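Shared workroom opens upstairs at Tamihana House

The upstairs workroom at Tamihana House opened its doors in May, and if you have walked past in the evening and wondered about the lights, you are very welcome to come up and see for yourself. The room has 951 square feet of floor, a good long wall of desks, and tea and coffee in the kitchen down the hall from 8 in the morning.

It was a storeroom for years, piled up with old display stands from the Savex shop downstairs, and getting it ready took most of the spring. The budget was $2000, and $900 of that went on the floor alone, which people had plenty of opinions about while it was going down (the brown and gray won out over a plain oak, and we think it hides the dust very nicely). The desks and most of the chairs came secondhand from Drerano when that office moved across town, so they don't all match, and we have grown rather fond of that. 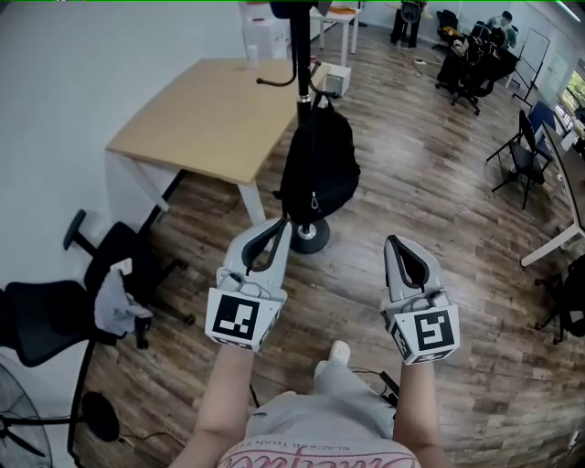
By the Tamihana House newsletter editor

A black coat stand has a spot out on the floor with a backpack hanging from it, and it has already become the first stop for anyone coming in with a bag and a jacket. There are desks with light tops, black office chairs, a whiteboard on its own stand, and a couple of folding chairs by the long table for when a friend drops in. The window looks out on greenery, and it is a lovely thing to rest your eyes on in the middle of a slow afternoon.

A few small jobs are still on the list. More coat hooks are coming for the landing before the cold weather, and Sistuteck will be in to add wall outlets along the desk side, so that the power strips can come up off the floor. Please watch your step until then! If you bring a charger, wind the cord up when you leave.

Day places are $5, paid at the Savex counter on your way in, and that covers hot drinks and the use of the whiteboard. Regulars can ask for a shelf in the hall cupboard. The room stays open until 9 in the evening, and the last person out is asked to switch off the fan and the ceiling lights and pull the street door shut until it clicks.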